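Pre-Session Safety Check: Two-Arm Teaching Cell
Site: Plolari workshop, Teris cell
Task being taught: potted flowers to tray
Date: Feb 6, 2022
Session no. 853

1. Emergency stop. PASS
Pressed it with both arms under remote control, and both stopped dead. Reset was clean. Please keep doing this one first, even when you're itching to get going!

2. Arm bases and rail. PASS
Checked every bolt with the wrench, left base and then right. Right base took a tiny nip on one bolt. Noted so the next person can see if it moves again.

3. Cables. PASS WITH COMMENT
Swung each arm slowly through its full reach and watched the cables the whole way. The loop at the left gripper has plenty of slack. I'd still like another tie on the left forearm before we teach anything with a big wrist turn.

4. Circuit boards by the bases. COMMENT
Both are out in the open. They work fine, but a dropped pot could land on one. Covers requested from Troravari.

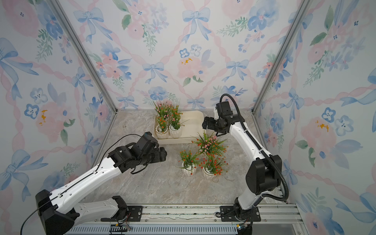 5. Floor of the cell. ACTION
Pick up loose string before the first run. It's light enough to get dragged under a pot or pinched in a gripper, and then the robot learns our mess along with the task. Same goes for tape ends and petals.

6. Pots and flowers. PASS
Ran a finger around each rim, no chips. The blooms are on tight. These are such a good teaching object, by the way: the ribs give the fingers something to hold, and the leaves force you to come in at a sensible angle. Operators get better at it so fast.

7. Speed limit. PASS
Set to 60 percent for remote control. Leave it there for new operators, please. Smooth and slow demonstrations have given us our nicest playback so far.

8. Hand guiding. PASS WITH COMMENT
Left arm floats beautifully. Right arm sags a little at the elbow when you let go, so support it with your other hand until it's been retuned. Keep fingers clear of the joint gap. One person guides, one person stays on the stop button, and they don't swap in the middle of a demonstration.

9. Arm-to-arm clearance. PASS
Brought the grippers together over the tray at low speed. The Yao software held them apart at the set distance, 4 times out of 4. Lovely to see.

10. Walls and corner posts. PASS
No contact at full reach on either side. Wallpaper seams pressed flat.

Result: cleared for teaching once item 5 is done. Items 3, 4 and 8 stay open and get looked at again at the next check.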